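April 2, 2019

Gripper trials cont. - Hollis two-finger vs the Cumine soft one. Same arm, same controller, same pour program as far as I can manage it. Beverley P. wants a pick by the end of the week so the order can go in with the Trelura stuff.

Started with the Cumine because it was still on from last night. Plastic cup fine, picks it and puts it down all day. Glass mug not fine. Holds it upright OK, but as soon as the wrist goes past halfway the mug sags in the fingers and the rim ends up well off the cup. Tried more pressure, tried gripping lower. Lower was worse. Gave up on it at run 59, notes in the shared folder under flilelia_pour, ignore the first four, wrong tool offset.

Swapped over. Took nearly 4 hours, most of it hunting for the right bolts for the flange. Whoever had the long hex key last PLEASE put it back on the hook. Sensor zeroed with the gripper hanging straight down, nothing in it. Forgot to do it again after tightening so the first batch of force readings is rubbish, binned.

Hollis settings that worked in the end:
speed 25 percent
force one notch up from lowest
close on the handle side, fingers vertical
tool length retyped by hand, the saved one was for the old adapter

Much stiffer. Mug stays put in the fingers through the whole tilt. Downside is there's no give at all, so if the approach is a bit off it shoves the mug along the table before it closes. That varnish is slippery. Might try a rubber mat but then the camera people will complain about the colour changing between sets.

All of this dry so far. Not putting water near the connector until the cable is tied up properly.

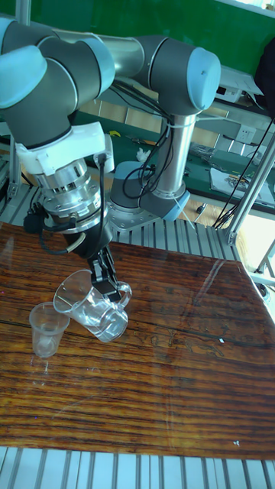

Height is the other thing. At full tilt the bottom of the mug comes very close to the table and I don't trust it. Raised the whole path a touch and then the rim is too high over the cup, so it will splash. Could turn about the rim instead of the wrist, Beverley says the Flilelia controller can do that if you define a second tool point. Had a go, got a joint limit error on J5, code 402, twice. Manual just says "check posture". Thanks.

Depth camera still can't see the mug. Gets the handle sometimes, the rest is holes. Cup is no better. For now both positions are typed in, so this is a gripper test and nothing more, dont let anyone quote it as a vision result.

Leaning Hollis for anything rigid. Would keep the Cumine for the bag picking, it was miles better there in December.

To do
- tie back sensor cable, leave slack for J6
- second tool point at the rim, ask Trelura about 402
- borrow the heavier mug and repeat
- finger pads, see if the thin silcone ones fit
- then water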